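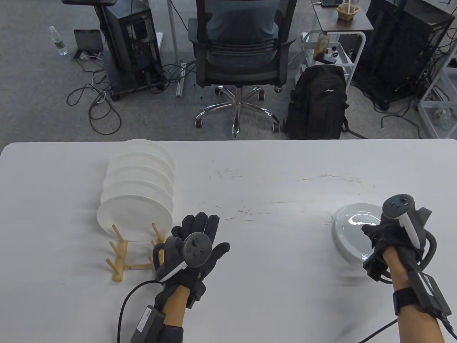
Ticket 1480: Episodes missing from show feed after host move
Product: Udia podcast hosting
Opened by: Zbigniew Kalinowski
Priority: Normal
Status: Resolved

Original report
We moved our basketball talk show from Zatby to Udia on Sunday. The old feed had 44 episodes. The new one lists 29. Everything from the first season is gone in the apps, but the files all show in my dashboard and play fine there. Two listeners also say the newest episode shows up twice.

Support, first reply
Please send the feed address and the name of one missing episode. Also check whether the old feed now redirects to the new one.

Customer
Feed address sent by private note. Missing example is "Draft Night Leftovers." The redirect is on. I get the new feed when I open the old address in a browser.

Support
Thanks. The import log shows all 44 episodes came over, so no audio was lost. The feed has a size limit, and yours is hitting it. Several of your show notes run past 2,000 characters because the full box score is pasted in. When the feed gets too large, the oldest episodes are dropped from it.

Steps to try:
1. Go to Settings, Feed, and turn on "Short notes in feed." The full notes stay on the episode page.
2. Click Rebuild.
3. Wait for the rebuild to finish before editing any episode.

Customer
Did all three. Feed shows 44 now. The duplicate is still there in one app, and the other one cleared up on its own.

Support
The duplicate is a separate problem. Your newest episode was published on Zatby during the import, then uploaded again by hand on Udia, so it got a second episode ID. I have set the ID on our side to match the original. Listeners who already have both copies may need to unfollow the show and follow it again.

Customer
Unfollowed and followed again on my phone. One copy. Download counts for the first season still read zero, is that related?

Support
No. Counts from the old host do not transfer. You can export them from Zatby as a spreadsheet while that account is open.

Customer
Got the export. OK to close.

Closed by support. Cause: feed over size limit, plus mismatched episode ID.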